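Notebook — Stestness cell, simulation side
Mar 7, 2023

Picking up where the December notes stopped. The rules for what counts as a good start state were spread over three emails and a sticky note, so I spent the morning putting them in one place. Rosaire Landry wants something the Cusport people can follow without calling us. Most of it is already how we work. A few items are new and I marked them.

Scope: the two-arm tabletop setup in sim, before any policy or script gets control. The physical bench at Grodthorpe has its own sheet and its own sign-off. Don't mix them. A pass in sim gives you no permission to power anything on.

Start state, gripper

Fingers fully open before control is handed over. Check it in the wrist view and in the joint readout, both. The readout alone is not enough. In December we had a scaling error that reported "open" at half travel, and it went through 36 episodes before I looked at a wrist view. With the gripper open there should be a wide clear gap, and the two tips should sit at the same height. 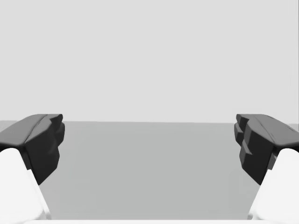

Start state, table

Objects go down first, arms come in second. If an arm has to be moved to place an object, reset and begin again. I know this is slow.

Every object rests on the table before the clock starts. No dropping in from above and letting it settle on the record. We let the physics run for 2 seconds with logging off, then compare poses. Anything still moving means a reset.

Neither hand may be in contact with anything at start. Close is fine. I had written a minimum clearance here and crossed it out, because the number I had came from the Grodthorpe sheet and was meant for people's hands, which doesn't apply. Need to agree on a sim value with Rosaire. Until then the rule is no contact in the contact list, and a look from the overhead side to confirm.

Today's layout is the carton, the flat block and the can, with the can next to the right hand.

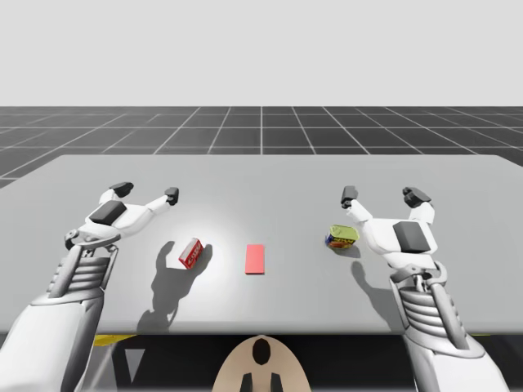 The layout seed goes in the episode header along with the object list. If you hand-place something, write "manual" in the seed field. Do not leave it blank. Blank used to mean manual for some of us and "forgot" for the rest, and I can't sort the old ones out now.

Object names: use the short list in the shared folder. No "can2_final". If an object isn't on the list, add it there first, then use it.

Logging

— One log per episode, never appended.
— All views saved at the same step count. If one view is short, the episode is thrown out, even if the motion was good.
— Operator initials on every batch (new).
— Any change to friction, mass or lighting gets a new batch number. Lighting counts. Savolainen argued it shouldn't, and I can see why for contact work, but we compare views across batches and I don't want to guess later.
— Batches stop at 1000 episodes, then someone other than the operator reviews a sample of 6 before the next one starts (new). The reviewer writes down which ones they opened.

Stopping

Anyone can stop a batch. Write the time and a reason, even a short one. "Looked wrong" is an acceptable reason. Do not restart under the same batch number.

Self-collision warnings stop the batch by themselves. I found the override flag switched on in two of the config files and switched it off. If you need it on for debugging, do it in a local copy and keep the output out of the shared folder.

Wrist view check

Do this for each hand. Look at the finger pads first, then the gap, then the table behind. You want both pads in view and nothing between them. If a pad is missing from the view, the camera mount offset is probably off. Fix the offset in the model file and leave the crop alone. Save one still per hand at the head of the batch log so the reviewer has something to compare against.
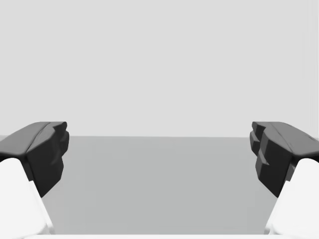 Wrist view, gripper fully open, nothing between the fingers.

To do
— Clearance value, with Rosaire
— Ask Cusport which version of the model file they are on
— Move the email rules into the shared folder and delete the old copies
— Joint readout scaling: add a test so December doesn't happen again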